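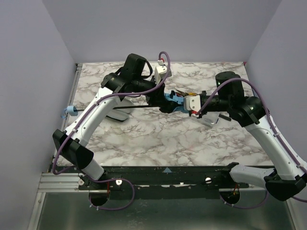 2 min read

Week 3: Comparing grippers on two arms

Vendors like to show one arm lifting one block. Tavar's brochure does exactly that, and I'd ask you to ignore it. A block tells you very little about a thin rod, or about a few keys bunched up beside a blue plastic part when both grippers want the same spot.

Before Carnley lab, read Deschamps' notes on finger pads. I don't buy the claim that softer pads always win. Osaze Ogundipe ran 40 trials last May and the drops came mostly from bad approach angles.

For your own runs:

Log failed grasps, including the ones you stopped by hand.
Keep the comb and the rod in the set. They are awkward to pick off marble.
Watch the purple cable over each wrist. A tight cable can look like a weak motor.
Change the pads or the controller, never both in one run.

A score with no failure log gets no credit. Write-ups go to Quentin Pruvost, 2 pages at most.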